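Planner rejects every grasp near the bin wall

Asked by Leen Karam, March 2026

I'm running Lotari for bin picking. Anything close to a side wall comes back "no collision-free path", even when the arm clearly fits. The bin is a box in the planning scene and padding is at the default. Raising the planning time to 90 seconds didn't help.

2 answers

Abena Mahama
Try a different planner? Mine was fixed by reinstalling.

Tamsin Wojcik
Is the bin one solid box? Then the inside counts as occupied. Build it from separate walls plus a floor. If you have a divider, add that too, and any clamps on the rim.
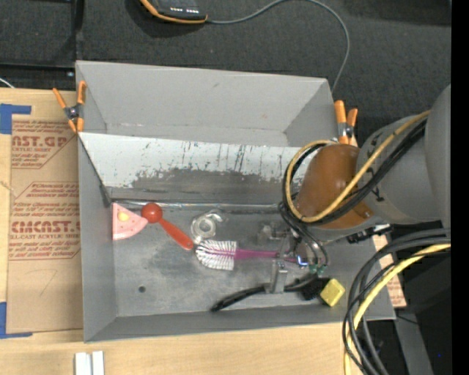 After that, drop the padding to 2 mm on the walls only and leave the cables at the default.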